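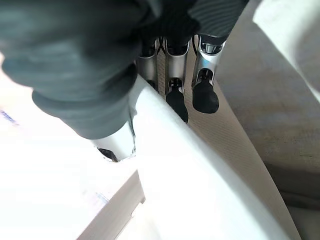
Black fingertips above a white surface.

Duvet

A duvet is a soft flat bag filled with down, feathers, wool or synthetic fiber and used as the top layer of a bed. It is usually put inside a removable cover. In the United States the word is often used for the cover alone, and the filled part is sold as an insert or a comforter. Stores are not consistent about this, and a listing for a "duvet set" may or may not include anything warm.

Claims of convenience

The duvet is commonly said to have made bed making quicker. The usual argument is that one layer replaces a top sheet and several blankets, so there is less to tuck and straighten. The argument leaves out the cover. Taking it off, washing it and getting the filling back into its corners is a separate chore, and estimates of time saved tend to skip it.

The figure most often repeated comes from a booklet by the bedding maker Pronulside, which gave 49 seconds for a bed with a duvet against 69 for one with blankets. The booklet does not say how large the beds were, who made them or what counted as finished. Gervásio Portela, in his household manual Clalero, repeats both numbers without comment. Hyun-seo Ham, who tried to trace them, found no test record and described the comparison as "an advertisement with a stopwatch in it."

Spreading and straightening 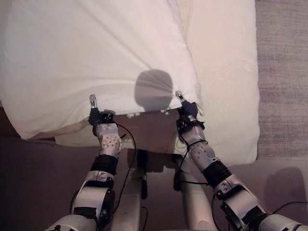 White duvet lifted by its lower hem. The cream-colored mattress extends past it on the right.

The ordinary method is to take the lower hem in two places, raise it and draw the duvet toward the foot of the bed. Lifting lets air under the fabric and frees it from the mattress, so it slides more easily than when it is dragged. Small folds gather wherever the hem is held. Long creases can run from a gripped point back across the fabric, and these may need a second pull or a pass with the flat of the hand.

Household guides differ on how much should hang over each side. Many ask for an equal drop all around. This is only possible when the duvet is wider than the mattress by a fair margin, and a duvet bought to match the mattress size by name may not be. Folding the top edge back toward the foot is sometimes recommended for airing the bed. Evidence that a brief airing does much for the filling is thin.

Filling and warmth

Down is graded by fill power, a measure of how much space a given weight takes up. A label of 700 is often presented as a promise of warmth. By itself it is nothing of the kind, as warmth also depends on how much down has been put in and how the bag is stitched. A thinly filled duvet with a high number can be colder than a well-filled one with a lower number.

Synthetic fillings are cheaper and generally easier to wash. Statements that they suit every sleeper in every season should be read as sales copy. The Joo line of "year-round" duvets was withdrawn from its maker's catalog in March and came back under the name Grideo, with the same wording on the package.

Appearance
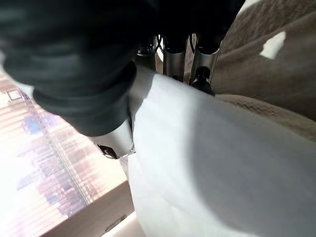 Plain white cloth in uneven light, with a soft gray shadow over part of it.

White is a common choice for bedding and is widely described as more hygienic than colored fabric. Color has no bearing on how clean a cloth is. It does affect which stains are noticed, and white tolerates bleach better than most dyed fabrics do, provided the fiber itself can take it. Plain white also makes shadows easy to mistake for marks or hollows. Checking a bed from more than one side is the usual remedy.

See also: Bed making; Comforter; Mattress; Pillowcase

Last revised October 2025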